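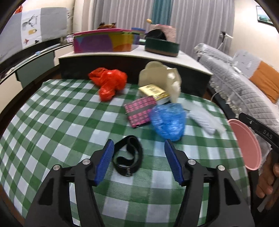 Filed under: House & Home > Laundry > Hard water

Re: [dukow-household] Stiff towels, again
Posted by Gladys Villanueva, December, 9:40 pm

Orlando Palomino wrote:
> We moved out to Etier in the summer and every towel we own has
> turned into a roof shingle. The well water here tests at 18 grains.
> I've tried vinegar, I've tried washing twice, and my wife has tried
> hiding the good ones. Do I really need to spend 800 on a softener,
> or is there something cheaper I should do first?
>
> Orlando

Oh Orlando, I feel for you! We had the same thing at our old place on Tader Road (well water, orange ring in the toilet tank, the whole package) and I held out for three winters before I gave in and bought a softener. So yes, I think you'll end up there. But you can get your towels back in the meantime.

Start by using LESS detergent, which I know sounds backwards. In my case a lot of the stiffness was old soap that had never rinsed out, and I kept adding more soap to fix it. Take a clean towel, run it through a hot wash with nothing in it at all, and look in through the door halfway. If you see suds, that's your leftovers. I did this with the bath towels and had enough foam to shave with.

After that, half a cup of washing soda with each load of towels, and pick the extra rinse if your machine has one. I skip fabric softener completely – it made ours slick and they'd just push the water around your back. And give each towel a good hard snap before it goes on the line! My mother did this and I thought she was mad at us.

Somebody asked last month about pods and beads compared with powder. I go back and forth. The beads are easy and I don't spill them down the side of the washer, but you can't use half of one, so for small loads I still get out the powder and a spoon. 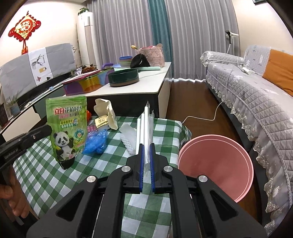
Detergent beads in the panda pouch, with blue shoe covers behind.

On the softener itself, get the water tested for iron before you order anything. We didn't, and Jia at the hardware store had to talk me through returning the first one, all 58 pounds of it, down the basement steps and back up again. If your iron is high you may want a filter ahead of it, and that changes the price quite a bit.

What size is your washer, by the way? And is it a top loader? Ours fills so low on the regular cycle that I always use the bulky setting for towels now.

Gladys

List help and contact | Messages remain the property of their authors | Back to top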